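HOSP 214 Laundry and Linen Operations
Week 5 handout: Stain chemistry, or why hot water is not your friend
Prepared by Marin Shehu

Read this before the tutorial. Last term's group read it after, and we spent a good part of the hour establishing that blood is a protein.

1. Where we got to

Last week covered water hardness and what it does to a detergent budget. You should be able to explain why a guest house on bore water goes through more powder than one on town supply, and why the manager of that guest house blames the housekeepers. If you can't, go back to the Heltau case and do the second table again.

2. The four families

Most of what lands on hotel linen belongs to one of four families. Protein stains are blood, egg, milk and sweat. Tannin stains are tea, coffee, red wine and most fruit. Oil stains are sunscreen, massage oil, butter and the lower half of any room-service breakfast. Dye stains are ink, hair colour and the new navy pyjamas somebody's aunt gave them for the trip.

Fake tan gets its own line because it behaves like a dye and travels like an oil. The Jukano resort case has 500 pillowcases in it. We'll do that one in week 7, when you're stronger.

3. Temperature

Protein sets with heat. Think of an egg white in a pan: once it has gone firm, no amount of regret turns it clear again. Pre-soak at 30 degrees or cooler, with an enzyme detergent, and leave it alone long enough for the enzymes to work. Two hours is a fair start for a dried stain. Ten minutes is a gesture.

Oils go the other way. A warm wash with plenty of surfactant will lift butter that a cold one merely moves about. This leaves you with a problem when the stain is gravy, which is both. Cold and enzymes first, warm and surfactant second. Students who reverse the order produce a very clean towel with a permanent brown cloud on it.

4. Bleach

Chlorine bleach takes the colour out of things, including things whose colour you were fond of. It also weakens cotton over repeated washes, and it yellows wool and silk, so keep it well away from both. Oxygen bleach is slower and far more forgiving.

Never mix chlorine bleach with acids or ammonia. I have no wry remark about this one. It makes toxic gas.

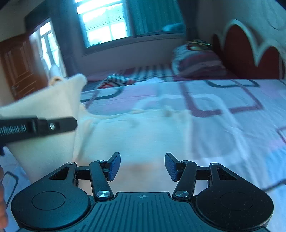 5. Knowing when to stop

Every linen room has a sheet that has been through the wash five times for the same mark. By then the labour, water and power have cost more than the sheet did. The Mujić method, set out in your reader, is to set a limit of two treatments and then send the piece to rags. It's a dull rule and it works, mainly by taking the decision away from whoever is feeling stubborn that morning.

For the tutorial

Bring the Flutau worksheet, filled in. The property sends out 3000 pieces a month and rewashes far too many of them. Work out where the rewash is coming from before you suggest buying a new machine – everybody suggests buying a new machine.

Also bring one stained item from home, labelled with what you think is on it. Tea towels are ideal. Please use your judgement about underwear.

Reading: chapters 6 and 7. The appendix on dry-cleaning solvents is optional until April.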